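Subject: Re: [haminon-users] Slow list archive search
From: Noemí Maldonado

Thanks for looking into this. I ran the same search from home and from the Contreras office, and both took over 17 seconds.

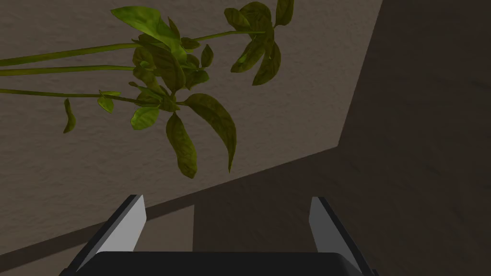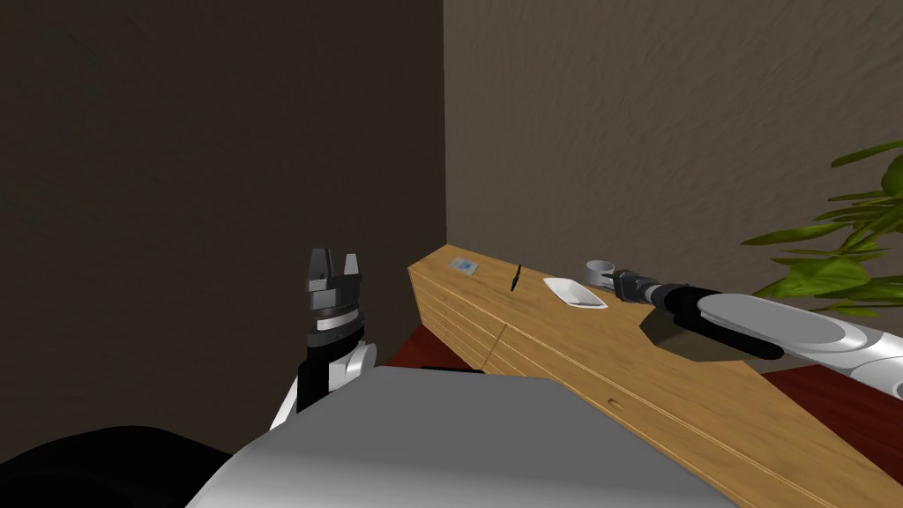
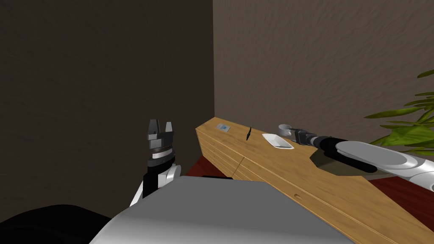

A gray mug in the last one.

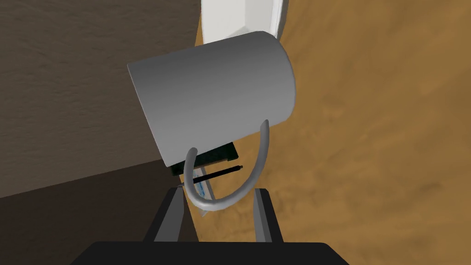
The index on Nalden was last rebuilt in March. Searching by sender is still quick. Searching by subject is slow, and body text is worse. If I limit the search to one year it comes back in 4 seconds, so I think the index is fine for recent mail and the trouble is in the older folders.

On 11 of the old threads the dates are wrong as well. They all came over from Posine when we moved the list, and they sort to the top of every result page.

On the earlier question:

> Is anyone still using the old search page? I would like
> to turn it off and send people to the new one. It needs
> its own copy of the index and that copy takes 9 hours
> to build.

I use it, but only for attachments. The new page doesn't search attachment names yet. Once it does, turn the old one off.

Can someone with a login on Nalden send me the build log? I can read it tonight after 9.

Noemí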